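# Chapter 3: Cloth and the Way It Hangs

Before we thread a single needle together, I'd like you to go and find an old shirt. Any shirt will do, although one you've worn for years is best, and if it has a hole in the elbow, so much the better. Lay it over your knee. Pull it sideways, then up and down, and then take hold of two opposite corners and pull on the slant. You'll feel it give quite a bit more that last way, and if you've never noticed this before, I hope you're as pleased as I was when my teacher, Ritva Nieminen, first put a square of plain cotton in my hands and told me to go and bother it for an afternoon.

What you felt was grain. Woven cloth is made of two sets of threads, the **warp**, which runs the length of the bolt, and the **weft**, which goes over and under it from one side to the other. Pull along either set and the threads push back. Pull across the slant, or **bias**, and the little squares between them lean over into diamonds, and the whole piece stretches and slumps and drapes in a way that dressmakers have loved for a very long time (and that beginners have cried over for just as long!).

Knitted cloth is another animal. It's one long yarn looped through itself, row after row, and loops can open and close. Your T-shirts are knits, and so are most socks, and so is nearly everything people wear to run or play ball in. We'll come to sewing knits in Chapter 14, when your hands have had some practice, so please don't be tempted to skip ahead, however much you want that new sweatshirt.

## How heavy is it?

Fabric is often sold by weight, given in grams per square meter. A cotton of 175 grams makes a good, steady shirt for cooler days, and it's what I'd suggest for your first project. Lighter cloth slides about under the presser foot. Heavier cloth is well behaved but tiring, especially where seams cross and you find yourself sewing through more layers than you'd planned on.

Weight isn't the same as stiffness, though, and it's easy to mix the two up. A heavy wool can fall in soft, deep folds while a thin cotton stands out like paper. The quickest test is to drop a piece over the arm of a chair and walk away for a minute, then come back and look at the folds.

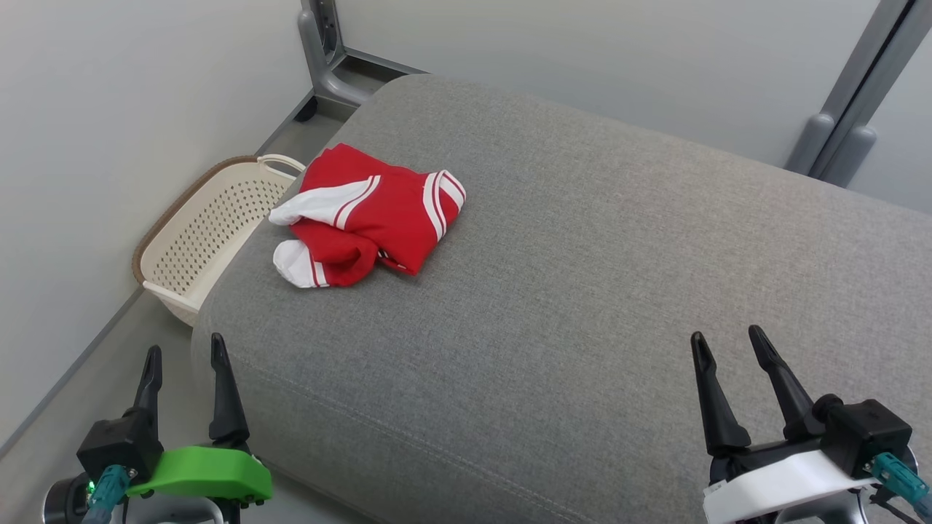

*Photo: Aoife Hennessy*

Ready-made clothes are good teachers here. Take a folded top and look at its edges first, at the cuffs and the trim, where one piece of cloth has to meet another and both have to agree about how much they'll bend. Look at cushions, too. A seam that follows a rounded edge is harder to sew than a straight one, and we'll be practicing curves before this chapter is out.

**To have beside you for the exercises:**

- the old shirt
- 2 squares of plain woven cotton, cut as evenly as you can manage
- a ruler, a pencil, and sharp scissors
- a notebook for your folds and grumbles

Start with the shirt. Find the side seam, turn it inside out, and see if you can tell which way the warp runs.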